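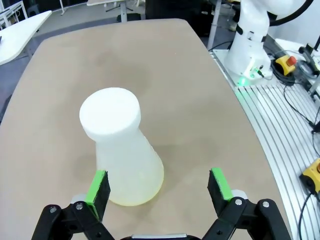 Fachgruppe Robotik, Projektseminar Pamel

Unsere Methode ist schlicht: 70 vorgeführte Griffe, danach muss der Arm allein zurechtkommen. Kazimiera Ziółkowski nennt das Lernen, Aurelio Cifuentes nennt es Hoffnung.
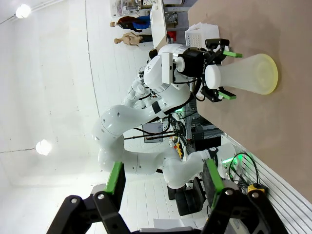
Abb. 2: Liegende Flasche im Greifer, Boden zur Tischplatte.

Von 18 Testläufen gelangen 14 - die übrigen scheiterten am Kippwinkel, den wir im Antrag noch »unkritisch« genannt hatten.

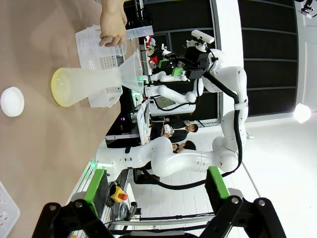 Mit zwei Armen wird es langsamer, die Streuung sinkt aber. Den Kippwinkel messen wir ab Montag mit.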